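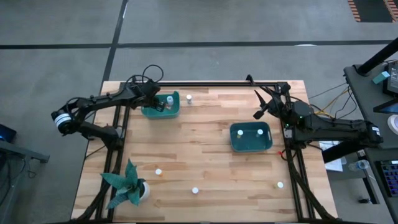
Helarard two-arm bench kit, reviewed after 337 recorded runs

I put off writing this for a long time, partly because I wanted enough hours on the kit to be fair to it, and partly because every time I sat down to type I ended up recording another batch instead (which tells you something already!). I've been using the Helarard kit since December to gather sorting examples for a small learning system, mostly little white bottles going in and out of teal plastic bins, and I've grown very fond of it.

The frame first. It's black aluminum extrusion and it sits right on top of a butcher-block table, with one arm on each side rail and a crossbar along the far edge. I was sure I'd want a proper lab bench, but the wood has been lovely to work on, and I like having a strip of bare tabletop left over outside the rails. Holger Strand, who had the older Pumholm kit before me, told me to tighten every bolt again after the first week. He was right, and I wish the manual had told me too.

The grippers are plain parallel ones and they suit small bottles very well. Reaching down into a bin for a bottle standing upright is the motion I worried about most, and my early tries were clumsy, all knocked walls and tipped bottles. By the second evening I had the feel of it. What I do now is leave a few bottles out on the wood, stand a couple more in the second bin, set that bin at a bit of an angle, and change the whole layout before every run. If you keep everything in the same tidy spots, your examples all come out alike and the system learns your table instead of the job. I learned that the hard way with my first batch, which I threw out.

Oh, and I keep an artificial plant in the corner, partly over the left rail. It's a spiky thing with speckled leaves and I move it when I remember to.

Now the grumbles. The cables are my biggest one. They loop up over the arm on one side and drape across the gap to my desk on the other, and I would gladly pay extra for a longer, neater set. The recording software, Noiphan, is easy to start and stop, but deleting a bad run takes 4 clicks, and when you're tired and dropping bottles that's 3 too many. It did crash on me 2 times, and both times the run I was on was gone.

Drillport, the shop I ordered from, answered my emails kindly and sent a replacement finger pad without any fuss. The price was 3,478 with shipping, so it's no small purchase, and I'd ask to try one first if you can. I'm keeping mine, and bottles with screw-on lids are next.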